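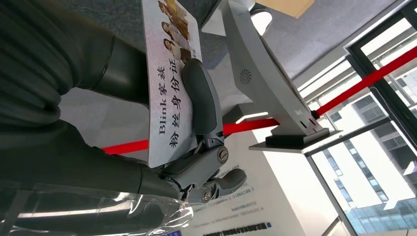
Unit 2: Gripper checks on the Kellgate cell

Do these checks before the arm is powered for the day. Move the arm to its rest pose and try each finger joint by hand for play. The link plates are held by round screws, one at the main knuckle and another lower down near the base of the hand; tighten both. For the grip test, use a flat card, held with the long upper finger pressed against its face. Run 20 cycles and log any slip. Replace the finger pads after 800 hours.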